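The Black Cap

I came to Sterdale in May with one suitcase and a letter which said I would have a desk. It was a good desk, with a light wooden top and white legs, and I shared it with Florencio Cantero. He had the mornings and I had the afternoons. For the first weeks we met only at the door.

You can learn a person from the things he leaves behind. Florencio left pencils with no points. He left his keyboard pushed far back, as a man pushes back his plate. And he left his caps, one day the blue one with the patch of red and white, another day the black one, which had nothing on it that I could read from my chair.

I did not touch them. My mother taught me that a hat belongs to the head even when the head is away. I worked beside the blue cap as if it was a colleague. When the black one was there, I wished it a good evening before I went home.

The room was not tidy and I liked it for that. There were boxes on the tall black shelves, and a box on the floor which stood open so long that I stopped seeing it. On the low surfaces the green numbers were shining. The big table was white with a border of pale wood, and I wiped it on Fridays, but never well. Some gray marks did not want to leave, and I let them stay.

Then one afternoon I came in and the black cap was not on the desk. It was on the white table, with its small round button on the top, like a thing that somebody has put down in order to decide about it. I had never been so close to it. I saw the seams, and low at the back a very small white label. I thought, he has bought a new one. Then I thought, no, he is going away, and this one he will not take.

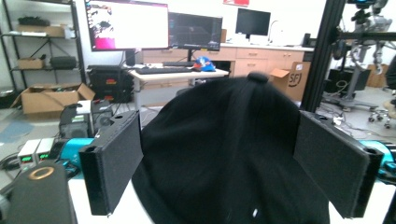
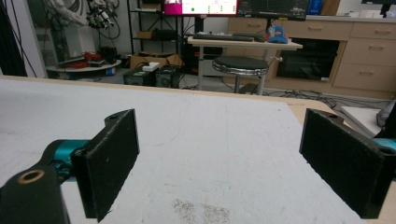 Are you always so quiet with it, Florencio asked, or only when I am watching?

He was in the door with his coat on. I do not know how long he was standing there. I said that I was only looking, and that it was a good cap.

It was my brother's, he said. He bought it in Bedholm, two sizes too large, and he gave it to me because his ears were cold in it anyway. The blue one is mine. I wear the black one on days when I have to be patient.

I asked if today was such a day.

He did not answer at once. He told me that from Monday he would have the afternoons also, if I did not mind to move my chair to the left, and that there was coffee in the other room, the bad one from the machine, and he would pay.

So I moved my chair. We are six months at the same desk now. He still pushes the keyboard back, and I still pull it forward. When the black cap is on his head I do not ask him questions before lunch, and when it is the blue one he talks to me about Bedholm until I must beg him to stop.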